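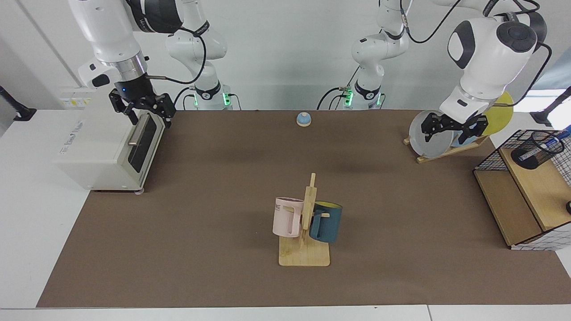

A white toaster oven, the kind of appliance Hoekstra Hall residents may soon own in the open.

News > Campus > Housing

Toaster ovens to come out of the closet at Hoekstra Hall

2018-12-12

Students at Grindcombe College will be allowed to keep toaster ovens in Hoekstra Hall starting next term, ending a ban that has been in the housing handbook since before most of them were born and has been obeyed by very few of them.

The change was announced in a two-page letter slid under every door in the building. It permits one toaster oven per suite, on a hard surface, with nothing stored on top. Hot plates, deep fryers and "any device intended for camping" are still forbidden. Candles remain where they have always been, in the same paragraph as fireworks.

Marijke Van Rooij, the college's director of housing, said the old rule had become hard to defend. Staff took 179 appliances out of Hoekstra last year, nearly all of them toaster ovens. Each was tagged, carried to a storage room in the basement and handed back in May, when its owner took it home for the summer. Most then came back in the fall.

"We got to know some of them," Van Rooij said. "There was one with a dent in the side that I think we met three times."

The storage room is also part of the reason for the change. The college would like it back. It was meant for bicycles.

Hoekstra houses 396 students and has a shared kitchen on the ground floor. The kitchen has one full-size oven, which was out of order for most of the fall while a part was on its way. A petition asking for a new oven or a new rule picked up 271 signatures in its first week. The college looked into the price of a new oven and chose the rule.

An inspection of the building's wiring over the break cleared the way. The suites were rewired during the last renovation and each now has a separate circuit for its counter, a fact that seems to have been known to the electricians and to the students, but hadn't reached the handbook. The bedrooms are on older wiring, and cooking there is still against the rules. So is plugging an oven into an extension cord, a power strip, or a power strip plugged into an extension cord. The letter covers that last setup at some length.

Residents will have to register their ovens at the front desk and put a sticker on the back. The form asks for make, model, wattage and "condition," with a blank line for the answer. A student working the desk on the first day said that so far the most common entry was "fine."

Not everybody is pleased. Several students on the third floor, where the smoke detectors are known to be sensitive, have asked whether there could be quiet hours for toast. The building emptied out four times during midterms, once at five in the morning, for what the log describes as "bagel." Van Rooij said the detectors would be moved a little farther from the counters and that people might also consider standing next to their food while it cooks.

Stilora, the company that runs the college's dining hall, said it wished students well and had no plans to change its breakfast hours. Breakfast ends at nine. At Istik, the coffee shop across the road, where a slice of toast with butter has gone up in price twice since the summer, the manager declined to comment on the letter but did ask to see a copy.

The new rule will be reviewed at the end of the spring term. Until it takes effect the ban still stands, and a walk-through of all floors is set for the last week of classes – students have been given ten days' notice of it, as usual.

Registration forms can be picked up at the Hoekstra front desk. Ovens still in the basement can be claimed there too, with a student ID and a description of the oven.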